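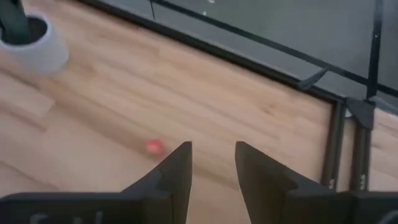
4. Setting up the Rilby label printer

4.1 Before you start

Place the printer on a flat, level surface within reach of a wall outlet. Leave room behind it for the paper door to open fully. Keep it out of direct sunlight, as the label stock darkens with heat.

You will need:
the printer
the power adapter and cord
the USB cable
one roll of label stock, 40 mm or 60 mm wide

Model 206 takes both widths. Check the width printed on the inside of the roll core before loading.

4.2 Loading a roll

1. Make sure the power switch is in the O position.
2. Press both side latches and lift the paper door until it stays open.
3. Slide the roll guides apart.
4. Drop the roll in with the labels facing up and the loose end toward the front.
5. Close the guides until they touch the roll. The roll should still turn when pushed with one finger.
6. Pull the loose end out past the tear bar by the length of two labels.
7. Close the door. Press down on both corners until each one clicks.

Note: If only one corner clicks, labels will print lighter on one side. Open the door and close it again.

Caution: The tear bar is sharp. Do not run a finger along it.

4.3 Connecting power and computer

1. Plug the adapter into the back of the printer, then into the wall.
2. Move the power switch to I. The status light blinks green, then stays on.
3. Install the Skekari Print program on the computer.
4. When the program asks for the printer, connect the USB cable.
5. Choose Rilby 206 from the list and select Done.

Do not connect the cable before step 4. Windows may assign a general driver that prints blank labels. If this has already happened, remove the printer under Devices, unplug the cable and start again at step 3.

4.4 Calibrating

Calibration teaches the printer where one label ends and the next begins. Repeat it whenever you change label width or supplier.

1. Hold the Feed button until the status light blinks 2 times, then release it.
2. Wait while the printer feeds several blank labels and stops.
3. Press Feed once. A single label should come out with its edge lined up to the tear bar.

If the edge is off, go to Settings, Tear Position, and change the value one step at a time. A higher number moves the label forward.

4.5 Test print

Select File, Test Label. Check that the border is complete on all sides and the barcode bars are solid. Faint print usually means the darkness setting is too low. Raise it one step and print again. Leave it at the lowest setting that reads well, as high settings wear the print head.

For cleaning the print head, see section 7. For the list of status light colors, see section 9.

Section revised in May by Letay Woldegiorgis.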